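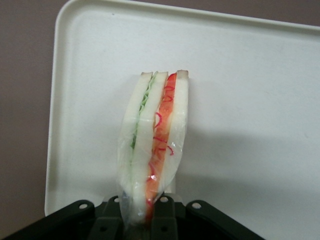

Clellside Fellowship - Building and Event Safety Checklist
For the 24-hour prayer watch and the break-fast meal that follows

Walked by: Iresha Pramanik and Lorenz Rainer
Copy to: Rasha Abou Jaoude (prayer coordinator), Gyu-bin Bang (kitchen), Ottilie Gasser (night stewards)
Month: March

Marks used: OK = passed. FIX = must be put right before doors open at 6 p.m. WATCH = passed, but a steward should look again during the night. N/A = does not apply.

Comments are Iresha's unless marked LR.

1. ENTRANCES AND EXITS

1.1 Main doors open fully and stay open on their hooks - OK
1.2 Side door to parking lot opens from inside without a key - OK
Comment: Stiff at the bottom. A firm push does it. LR says the sill swells every spring.
1.3 Vestry passage clear to full width - FIX
Comment: Two music stands and the Christmas banner poles are back in the passage. They were moved after the last walk and have returned. Please put them in the loft this time.
1.4 Exit signs lit - WATCH
Comment: The sign over the balcony stair flickers. It came back on when LR tapped the cover. New tube is on order from Schnyder.
1.5 Outside path lights come on at dusk - OK
1.6 Ramp free of moss, grit box filled - OK

2. SANCTUARY

2.1 Number allowed in the room posted by the door - OK
Comment: We will not come near it overnight, but the opening service could be full. Stewards to count at the door until 7:30 p.m.
2.2 Center aisle and both side aisles clear - OK
2.3 Kneelers sound, no loose pads - FIX
Comment: Third row on the left, the pad has come off its board at one end and the staples are showing. Take the kneeler out if it can't be mended today.
2.4 Candles - WATCH
Comment: Glass holders only, on the stone table only. Rasha has asked that people be able to light one for each name on the prayer list. That is fine up to what the table will hold with a hand's width between holders. After that, the steward puts out the oldest ones. No candles on the window ledges, and none in the prayer stations.
2.5 Extinguisher by the pulpit in date, pin in place - OK
Comment: Tag number 1064.
2.6 Extinguisher by the rear pillar in date, pin in place - OK
Comment: Tag number 1296. The hook is loose in the wall. LR: tightened while we were there.
2.7 Speaker cables taped down - FIX
Comment: Tape has lifted where people step across to the lectern.
2.8 Balcony closed with rope and notice - OK
Comment: Balcony stays closed all night, including to the music team.

3. PRAYER STATIONS (SIDE CHAPEL AND CLASSROOMS)

3.1 Each station has a chair with a back - OK
Comment: People who are fasting may feel faint when they stand up. Floor cushions are welcome, but there must be a proper chair as well.
3.2 Drinking water at each station - FIX
Comment: Classroom 2 has cups and no jug.
3.3 Room heaters guarded and away from curtains - OK
3.4 Doors can be seen through or are left ajar - OK
Comment: The side chapel door has to be wedged. Use the rubber wedge, not a hymnal.
3.5 Map of the nation pinned flat, no pins on floor - WATCH
Comment: People move the pins as they pray. Sweep at each change of watch.

4. CARE OF THOSE FASTING

4.1 Notice about fasting and health at the sign-in desk - OK
Comment: The wording is the same as last year. It says that anyone who is pregnant, diabetic, under 18 or on regular medicine should speak to their doctor first, and that giving up something other than food is a full part of the fast. I would like it in larger type.
4.2 First aider named for each watch - FIX
Comment: The 2 a.m. to 4 a.m. watch has no name beside it. Ottilie is asking.
4.3 Fruit juice and plain crackers kept at the desk - OK
Comment: For anyone who feels unwell. No one should have to explain themselves to be given some.
4.4 Quiet place to lie down - OK
Comment: The couch in the pastor's study. Blanket is clean.
4.5 Rides home arranged for those leaving after midnight - WATCH
Comment: LR: we had one man drive home to Nundeck last year after a full night awake and he told me later he should not have. Stewards, please ask people how they are getting home. Four drivers are signed up.

5. KITCHEN AND BREAK-FAST TABLE

5.1 Hand-washing sink has soap and paper towels - OK
5.2 Refrigerator at 40°F or below - OK
Comment: It was fine on both shelves. Gyu-bin will write the reading on the door sheet at each change of watch.
5.3 Filled food kept cold until served - WATCH
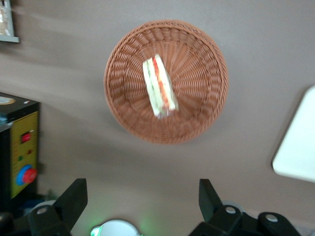
Comment: Nothing with meat, egg or mayonnaise comes out before the closing prayer starts. Two hours on the table is the limit, and whatever is left after that goes in the trash. I know this feels wasteful.
5.4 Labels for wheat, egg, milk, nuts and sesame - FIX
Comment: Cards are printed but sesame is missing. It can be added by hand.
5.5 Light food set out first - OK
Comment: Broth, soft fruit and bread at the near end, as Rasha asked, so people coming off the fast don't begin with something heavy.
5.6 Coffee urn on a level surface, cord behind table - FIX
Comment: The Drendon urn has a good cord but it was hanging over the front. Turn the table around.
5.7 Fire blanket by stove - OK
5.8 Trash lids closed, bags spare under sink - OK

6. NIGHT STEWARDS

6.1 Two stewards on every watch - OK
6.2 Phone at desk charged, emergency numbers beside it - OK
Comment: The building's street number is 627 and it should be on the card too. Callers forget it when they are rattled.
6.3 Flashlights, one per steward - WATCH
Comment: One is dim. Spare batteries are in the desk drawer.
6.4 Sign-in and sign-out sheet in use - OK
Comment: Please do sign people out. In a fire the sheet is all we have.
6.5 Side door locked from outside after 10 p.m. - OK
Comment: Main doors only after that, with a steward in the porch.

LR, general: Building is in fair order. Most of what we marked FIX can be done in an afternoon by two people. The kneeler and the passage should come first. I will be in from 1 p.m. with a staple gun.

Iresha, general: We prayed in each room as we went, which made it a slow walk, and I would do it that way again. Rasha, the prayer list on the chapel door is last month's. Could you bring the new one when you come?

FIX items to be signed off by Ottilie before doors open. Leave the signed copy in the desk drawer with the batteries.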